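Okay, wrapping paper people, gather round. I've gone deep on plain brown kraft paper this month and I have thoughts! Thread 🧵

---

**1.** Background: I run the packing side of Kisside, which is me plus a spare bedroom plus whoever I can rope in. We send out secondhand ceramics. For two years I bought the printed tissue, the crinkle stuff, the stickers. Pretty! Also a big chunk of my margin, gone.

---

**2.** In May I switched to one big roll of brown paper from a shop in Hostthorpe and I'm never going back. It's the wrap, the padding, the drop cloth, the table cover and (when my pen's nearby) the shopping list.

---

**3.** First thing I learned: weight matters way more than color. The cheap thin roll tears the second a mug handle pokes it. The heavier one creases like a dream and holds the crease. Run your thumbnail down the fold and it just STAYS.

---

**4.** Second thing: cut it all at once. I used to tear off a piece per parcel and every one was a different wonky shape. Now I do a Monday morning cutting session, coffee on, radio on, a whole stack of sheets done before nine.

---

**5.** My record is 41 parcels out of one stack. I was so pleased I told the guy at the post office. He was very nice about it.

---

**6.** Curl! Everyone asks about curl. Paper off the roll wants to go back to being a roll. Daithí Duggan (he does framing at McAlister and handles more paper in a week than I do in a year) told me to roll it backward around the tube, leave it a minute, then lay it out curl side down. Works so well. I'd been using cans of beans on the corners.

---

**7.** For bowls: bowl in the middle, upside down, bring the long sides up first, twist, tuck the twist inside. Two layers. Three if it's one of the Melisent glazes, those chip if you look at them funny.

---

**8.** Scraps go in a bag under the table. Crumple them hard, open them out, crumple again, and they turn soft and springy. Best box filler I've used, and I've sent out more than 2,666 pieces with it now. Five breakages. FIVE. One of those was a teapot lid I'd already dropped, so let's say it was having a hard life.

---

**9.** Tape: the paper kind you wet with a sponge. It grabs the kraft and won't let go. Regular clear tape peels up at the corners on the heavier paper and I've got no patience for it. String if you're feeling fancy, and I usually am around the holidays.

---

**10.** Price check for the folks who asked: the last roll got me through 564 parcels before I hit the tube. I did keep a tally on the wall, yes. I love a tally.

---

**11.** Last one, and it's my favorite bit. Covering the whole work surface before you start changes everything. Grit from unglazed feet stays off the table, nothing slides, and when you're done you fold the lot inward and the mess goes with it. Go wide, nearly to the edges, and leave a little strip of bare table at the front like the white one here, so there's somewhere for your tape and scissors that isn't paper. And a plain matte brown with no print on it makes a white cup or a tiny chip of glaze really easy to spot. Go get a roll, tell me how it goes, and send me your tally! 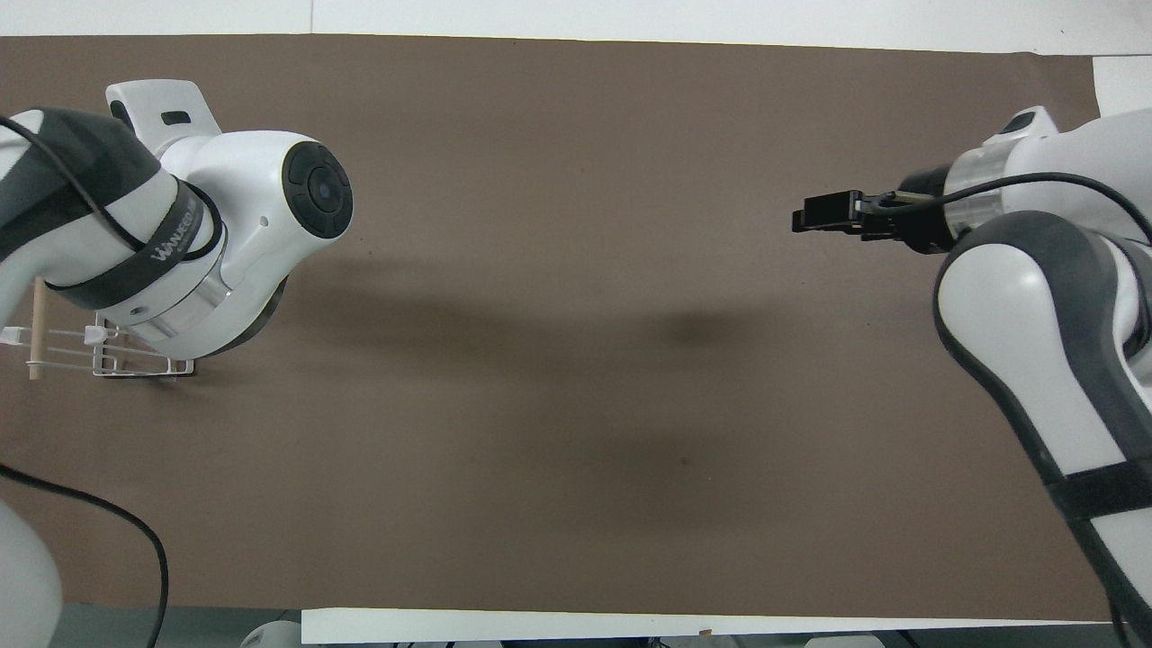
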